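Home | Clubs | Young Readers | Ask Us | Contact
Print this page | E-mail to a friend

How do you teach a robot to pick things up?

The robot club in Follildale meets after school, and this term we are learning about hands. I help in the club, and I wrote this page for children who would like to know what we do.
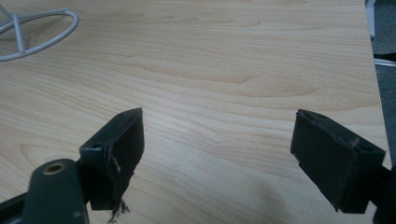
Think about how you pick up a pencil. You do it without thinking. Your eyes find it, your arm goes to the right place, and your fingers close just enough. When you were a baby you could not do this. You tried many times, and you dropped a lot of things on the floor.

A robot must learn too. In our club the robot hand has only two fingers. They move apart to open and come together to close. This kind of hand is called a gripper. Our gripper has no robot body behind it. A child holds it and does the job with it, and a camera on the tool makes a film of each try. Later a computer studies the films and looks for what is the same in all of them. We call one try a "go".

What makes a good go?

First, you start with the fingers open. Then you move slowly to the thing you want. If you go too fast, the film is not clear and the computer can learn very little from it. Close the fingers gently, lift, and put the thing down in its new place. Then open the fingers again and move away.

Moushumi Khan is the leader of our club. She asks every child to do the same job in different ways. You can come from the left, or from the right, or turn the object before you begin. If all the goes are the same, the computer knows only one way, and it is lost when somebody moves the object a little.

Are mistakes bad?

No. We keep the bad goes also, but in a different folder. Chi-keung Su, who is in the youngest group, was sad because he had many goes in that folder. Now he is the one who writes the labels for it, for example "dropped" or "closed too early".

Why do the fingers need soft pads?

Try to lift a wet glass with two spoons. It is not easy! Smooth, hard things slide on each other. A soft pad holds better, as the skin on your fingers does. Pads become old with use and the edges come up, so we look at them often and change them when it is needed.

How many goes are enough?

Our plan is 600 before the end of term. We work in 5 teams, and each team has its own list of jobs. When the films are ready we will give them to the computer and see what it has learned. I do not know if it will work the first time.

Something to try at home

Put on thick gloves and use only your thumb and one finger. Can you pick up a coin? Can you pick up a sock? Write down which was easier, and why you think so.

Myfanwy Eynon, February 1, 2020

Comments

Anselmo Escobar: My daughter tried the coin with ski gloves. She needed a long time, and then she pushed it off the table into her other hand. Is this allowed?

Myfanwy Eynon: Yes, it is allowed. It is a good idea, please tell her.

Crescencio Echevarría: Can children who are 6 come to the club?

Print this page | E-mail to a friend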